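15 March 2023
Workshop notebook, long table by the wall

Continued from the page before. The vinegar test on the seam is finished and I write the result at the end of this entry, so it does not get lost between the other things.

First, the table. We keep this one because it is light and large, and small things are easy to find on it. Today I wiped it with the mild soap, then with plain water, then with a dry cloth. The soap from Hovora leaves less film than the one we used in July, but it needs more water. I write it down for the next person: two caps for a full bucket is enough. With three it becomes sticky near the seam and the dust comes back the next day.

The play set is what I want to discuss in this entry. We are choosing pieces for the children's corner, the part where they sort, carry and put things in bowls. The catalog from Greltivetti offers a complete set for this, but I think we can do it with what we have on the shelves. The idea is to mix real kitchen things with toys. A child of four knows very well that a toy banana is not a banana, and still he wants to put it in a real bowl. A plastic bowl does not have the same sound.

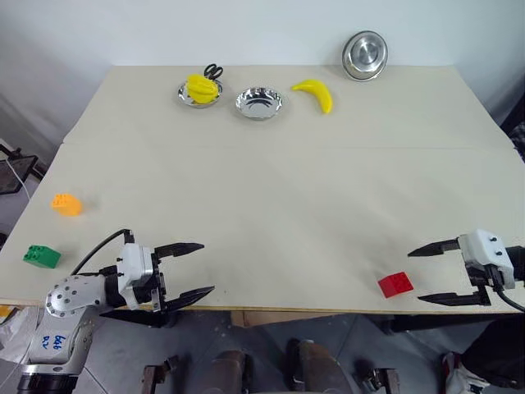

Ertuğrul Bozkurt
Workshop lead, play and learning materials

I put the metal things and the toy food along the back and left the middle free. Blocks go to the sides: orange and green on the left, red at the right near the front. I like this better than my first plan, where everything was in one group and the eye did not know where to start. With the free middle there is space to bring two things together and compare them.

Notes about the pieces, in no special order.

The small metal dish is too small for the yellow ribbed piece. It covers most of the dish and you see only the rim. I am still not sure what this piece should be. Vaněk says star fruit, I say a kind of squash. It has no label, and the old list only says "yellow, ribbed". For the children it does not matter, but for the word cards we must decide, and I don't want to print a card with a wrong name again. Until then I call it Yellow Ribbed.

The round silver bowl is the right size for the banana and for one block. I tried both before I set the table. The shine is a little strong under the ceiling light, and I will look at it again in the afternoon light before I say yes.

The larger steel bowl stands tilted up against the wall. This way the rings in the metal are easy to see, and I thought the children can find the circle shapes. The weak point is stability. It stands well if nobody moves the table, and children move tables. For the real corner it must lie flat, or we need a small wooden stop behind it. I will make a stop from the beech offcuts and test it with the door opening and closing.

Scissors. They do not belong to the set. The pair with the black handles goes back to the drawer before any child comes in, and this must be on the checklist as the first line. At the moment it is on line 6, after the cloth and the bucket. I will change it today.

Blocks. Three are enough for a first try, each in a different color. The studs are good for small fingers, and a block also makes a nice hard noise in a metal bowl – maybe too nice, the office is next door. I want to try a thin felt circle at the bottom of the bowl. If it looks ugly, we live with the noise.

Price, for the budget page: the complete set in the catalog is 1,843 with delivery. I do not see what we would get for this money that we cannot put together ourselves in around 10 hours of work.

Now the seam. I left a cloth with weak vinegar on it for one hour and then dried it. No change in color, and with the fingernail I feel no swelling. So it can be cleaned the same way as the rest. The thin front edge I did not test, I would like to ask first what finish it has. The label under the table says only "Oder", and this can be the model or the maker.

To do:
Move the scissors to line one of the checklist.
Cut the stop for the large bowl.
Find a wider dish for Yellow Ribbed, maybe from the cupboard in the hall.
Felt circle, two thicknesses.
Ask Vaněk for the old word cards before he puts them in the recycling.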